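How to Clean a Computer Mouse Without Buying a Kit

I have tried the Ponix cleaning kit, and I can't say what it does that a damp cloth doesn't. It has 13 pieces. I used 2 of them, and one was the cloth.

Unplug the mouse, or switch it off and take the batteries out. Put a little rubbing alcohol on a cotton cloth. The cloth should feel damp and never drip. Wipe the top first, then the sides where your thumb sits, then the feet underneath.

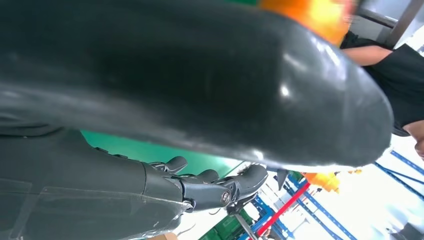 For the seams, use a wooden toothpick and go slowly. People online swear by canned air, but in my experience it mostly pushes the crumbs further in. The sensor gets one pass with a dry cotton swab. If the pointer still jumps after that, try another surface before you blame dirt.

Eun-ji Byun wrote in to say that warm water and dish soap work as well as alcohol. Maybe so on hard plastic. I'd keep it away from the scroll wheel.

As for the "deep clean every February" advice on the Whitlock forum, I've seen no good argument for it. Clean the thing when it feels sticky. Let it dry for an hour before you plug it back in.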